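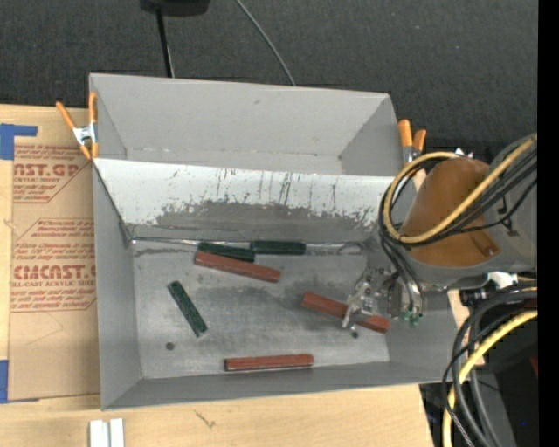
What is the easiest way to keep a model rocket's parachute from sticking together?

Dust the canopy lightly with plain talcum powder, shake off the extra, and fold it on the day you fly. A plastic chute that has sat packed in the tube since last season will often come out as a lump, especially in cold weather.

The rest of these tips are for people who build and repair small rockets at the kitchen table or on a garage bench. Most of them came out of the July launches at Zasville.

Packing the recovery gear

Use flameproof wadding, and loosely crumple each sheet before it goes in. Flat sheets let hot gas slip past the sides. Four or five sheets will do for a narrow tube. Push them down with a dowel until they rest above the motor mount, but don't tamp them tight.

The chute should slide out when you turn the tube over and give it a small shake. If it hangs up, unfold it and start again. Wrap the lines around the canopy once or twice and no more.

Ifor Eynon ties a fishing swivel between the shroud lines and the nose cone. It keeps the lines from winding up on the way down, and you can move one chute between several rockets.

Fins

Sand the root edge of each fin flat before gluing. Stack the whole set together and sand them as one block so they match.

Yellow wood glue is fine for balsa on a paper tube. Put a thin line on the fin, touch it to the tube, pull it off, and wait a minute. Then add a second thin line and press it in place. The joint grabs quickly that way. Fillets can go on after 45 minutes, with the rocket lying level so the glue doesn't run. Smooth them with a damp fingertip.

A fin that snaps on landing usually breaks along the grain. Glue it back, let it dry overnight, and cover both sides with a piece of printer paper stuck down with thinned wood glue. It adds a little weight at the tail — check the balance point again before you fly.

Loose and tight nose cones

Too loose: wrap a strip of masking tape around the shoulder. Too tight: peel some off, or sand the shoulder with 220 grit. Check it again at the field. Paper tubes swell on humid mornings.

Launch rod and clips

Wipe the rod with steel wool before each session. Soot builds up on the lower part and the launch lug will drag on it. Clean the igniter clips with a scrap of fine sandpaper. Take the safety key out of the controller first, and keep it in your pocket whenever anyone is at the pad.

Storing motors

Keep them dry, in a closed container, away from the furnace and the water heater. Don't leave them in a car in summer. Repeated heating and cooling can crack the propellant. Write the purchase date on the pack with a marker — Glenys Lougher also writes it on her igniter bags.

Updated 23 May 2018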